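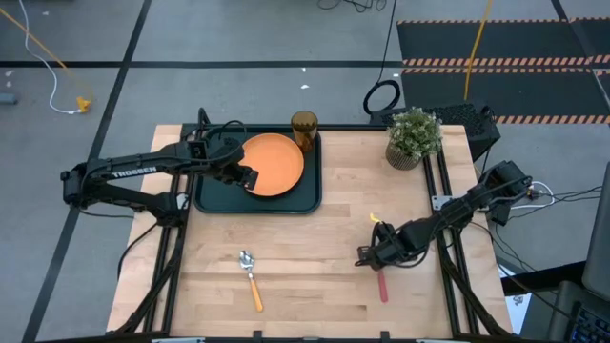
Descombe 식기 정리 데이터셋

공동 작업실에 직접 짜 넣은 양팔 작업대에서 원격 조작으로 모은 시연 데이터와, 그 작업대를 다시 만들 때 필요한 메모를 담은 저장소입니다. 작업대 이름이 Descombe이고, 데이터셋도 같은 이름을 씁니다. 수집 프로그램은 Boser, 변환 도구는 Doltov라는 별도 저장소에 있습니다.

현재 버전: 3
관리: Ifor Cadwaladr
문의: 이 저장소의 이슈 게시판

개요

검은색 로봇 팔 두 대가 나무 테이블을 사이에 두고 마주 봅니다. 과제는 접시, 컵, 숟가락 같은 식기를 쟁반에 올리거나 쟁반에서 내려 테이블에 놓는 것입니다. 한 팔로 끝나는 동작도 있고, 한쪽이 접시를 누르는 동안 다른 쪽이 식기를 집는 동작도 있습니다. 조작은 모두 사람이 했고 스크립트로 만든 궤적은 없습니다.

전체 에피소드는 1,051개입니다. 이 중 164개는 실패로 표시되어 있습니다. 실패 에피소드도 지우지 않고 같은 폴더에 두었으니 학습에 쓰지 않으려면 success 값으로 걸러 주세요. 성공 에피소드 가운데 95개는 검증용으로 따로 나눴습니다. 나누는 기준은 날짜가 아니라 물건 배치입니다.

작업대

상판은 여러 나무 조각을 이어 붙인 집성 상판입니다. 조각마다 색이 달라서 베이지색, 꿀색, 약간 분홍빛이 도는 부분이 섞여 있습니다. 처음에는 흰 천을 깔까 했는데 그리퍼가 천을 자꾸 물어서 그만두었습니다.

좌우 가장자리에는 검은 레일을 두 줄씩 달았습니다. 팔 받침은 레일을 따라 옮길 수 있지만 버전 3 수집 중에는 위치를 고정했습니다. 레일 볼트는 Haslinger 공구함에 있는 육각 렌치로 조입니다. 공구함은 작업실 공용이니 쓰고 나면 제자리에 두세요.

카메라는 고정식이고, 위치를 건드렸다면 보정을 다시 해야 합니다. 보정값은 calib 폴더에 수집 회차별로 들어 있습니다. 회차 사이에 조금씩 차이가 나므로 한 값을 전체에 적용하지 마세요.

케이블 정리는 아직 끝나지 않았습니다. 왼팔 쪽 케이블은 테이블 왼쪽 모서리를 넘어 아래로 내려가고, 오른팔 쪽은 받침 옆에서 한 번 감아 두었습니다. 손목 쪽 케이블은 여유를 남겨야 합니다. 짧게 묶으면 손목을 끝까지 돌릴 때 당겨집니다.

사용한 물건

주황색 둥근 접시
어두운 색 둥근 접시
모서리가 둥근 짙은 녹색 쟁반
반투명한 호박색 컵
손잡이가 황등색인 금속 숟가락
손잡이가 빨간 식기
잎이 작고 빽빽한 화분

화분은 옮기는 대상이 아닙니다. 배경을 바꾸려고 올려 둔 것이고 회차에 따라 자리가 다르거나 아예 없습니다. 컵은 빛을 통과시키므로 깊이값이 비는 구간이 있습니다. 해당 픽셀은 0으로 저장되어 있으며 보간하지 않았습니다.

폴더 구성

episodes: 에피소드별 관절값, 그리퍼 값, 영상
calib: 카메라 보정값
splits: 학습용과 검증용 목록
notes: 회차별 수집 메모
stl: 팔 받침과 케이블 고정구 출력 파일

필드

left_joint, right_joint: 관절 각도, 라디안
left_grip, right_grip: 그리퍼 열림 정도, 0이 완전히 닫힘
task: 한국어 과제 문장
success: 참 또는 거짓
operator: 조작자 기호
note: 자유 기입, 비어 있는 경우가 많음

과제 문장은 수집한 사람이 그때그때 적었기 때문에 표현이 통일되어 있지 않습니다. "컵을 쟁반 위에 놓기"와 "컵 쟁반으로"는 같은 과제입니다. 정리된 문장이 필요하면 Doltov의 normalize 옵션을 쓰면 됩니다. 원문은 그대로 남습니다.

설치와 재생

Boser를 먼저 설치한 다음 이 저장소를 같은 상위 폴더에 받습니다. 실제 팔이 없어도 재생은 됩니다.

boser play episodes/0001
boser play episodes/0001 --slow
doltov convert episodes --out converted

실제 팔로 재생할 때는 테이블 위를 비우고 --slow부터 시작하세요. 비상 정지 스위치에 손이 닿는 자리에 한 사람이 있어야 합니다. 저장된 궤적은 우리 테이블 높이를 기준으로 하며, 상판이 더 높은 작업대에서는 그리퍼가 바닥을 칠 수 있습니다.

알려진 문제

숟가락처럼 납작한 물건을 집는 동작에서 실패가 가장 많습니다. 그리퍼가 나무에 거의 닿을 만큼 내려가야 하는데, 조작자가 높이를 잘못 보면 손잡이를 밀어내기만 합니다. 실패 표시가 붙은 에피소드의 note에 "밀림"이라고 적힌 것이 이 경우입니다.

접시 두 장이 겹친 상태에서 위쪽만 들어 올리는 과제는 성공 기준이 모호합니다. 아래 접시가 따라 움직였다가 제자리로 돌아온 경우도 성공으로 표시했습니다. 더 엄격한 기준이 필요하면 영상을 보고 다시 분류해야 합니다.

수요일 저녁 회차는 옆 작업대의 조명이 함께 켜져 있어 상판이 더 밝게 나옵니다. 밝기 보정은 하지 않았습니다.

왼쪽 그리퍼의 영점은 버전 2에서 어긋나 있었습니다. 버전 3에서는 값을 고쳐 다시 저장했습니다. 두 버전을 섞어 쓰지 마세요.

쓰임새와 한계

모방 학습 연습, 양팔 동작 분할, 재생 도구 시험에 쓸 만합니다. 작업대 한 대와 정해진 식기 몇 가지로만 모은 자료이므로 다른 부엌이나 다른 그릇에서 잘 동작하리라고 기대하기는 어렵습니다. 사람 옆에서 움직이는 로봇에 그대로 올리는 용도로는 쓰지 마세요.

기여

에피소드를 추가하려면 먼저 이슈를 열어 어떤 과제를 모을지 적어 주세요. 보정 파일이 없는 회차는 받지 않습니다. 받침 출력 파일을 고쳤다면 바꾼 치수를 notes에 함께 남겨 주세요. 다음 버전에는 컵 두 개를 포개는 과제를 넣을 예정이고 수집은 3월에 시작합니다.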